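## Chapter 7: Comparing Grippers on a Shared Workbench

A gripper should be judged by the objects it will be asked to hold. This chapter sets out the method used in the Netham trials, in which two arms sort small household goods into bins.
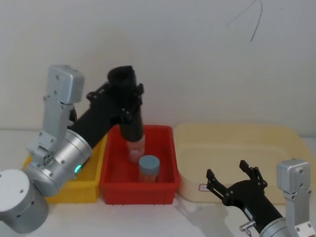 **Figure 7.1** Left gripper holding a small jar over the red bin.

Rigid jars are a mild test. Soft goods, such as a roll of plastic bags, crease under pressure and show more clearly how force is spread between the fingers. 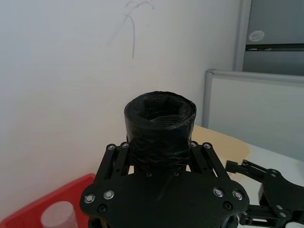
Marwa Lahlou objects that soft goods flatter a weak gripper, as the material yields before the fingers slip, and she would score them separately. The Villine score sheet in Section 7.4 follows her advice.

Each placing is also judged on clearance. Fingers that must enter a bin need room to open again,

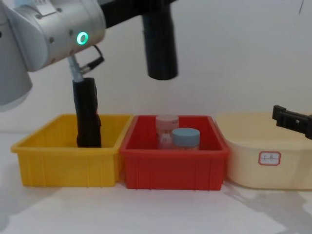

and the depth of the bin should therefore be recorded before the first run. A full series consists of 93 runs for each gripper, with both arms under the same controller. 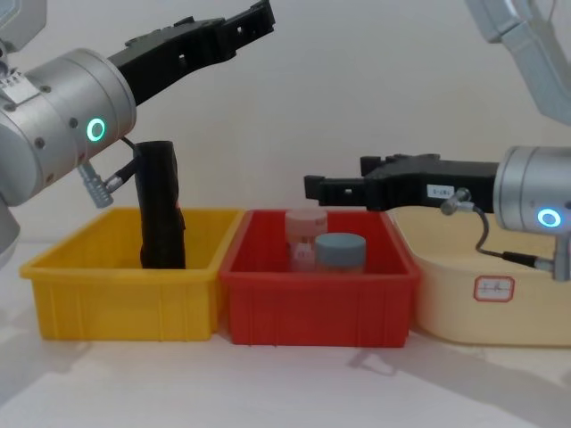
### 7.1 Terms Used in This Chapter

*Release* means the moment at which both fingers have left the object.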